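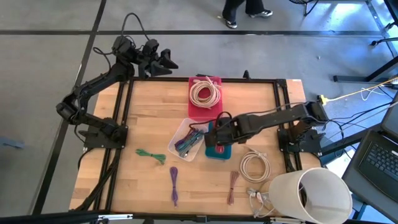 Butcher-block table, cords halfway sorted

Best way to sort bundled cords by color?
Reinaldo Fagundes
I have three bins and way more colors than that! The cream cord gets the red-pink one to itself, but purple, dark blue and teal are all sharing the white one and they tangle. Green and purple bundles are still out on the wood. Do I buy more bins or group them some other way?

Alcides Honorato
Love this kind of job! Group by length first, then color. I did almost 70 bundles that way on a Wednesday night and it was so satisfying — short ones in one bin, long ones in another. Pinch each bundle in the middle and tie it there. Keep the cream one as a loose coil, it'll stay much nicer than if you fold it.

Cisow
more bins

Qin
Zip bags inside the bins! One color per bag, 2 or 3 bags to a bin, and you can still grab what you need. Works great for yarn too.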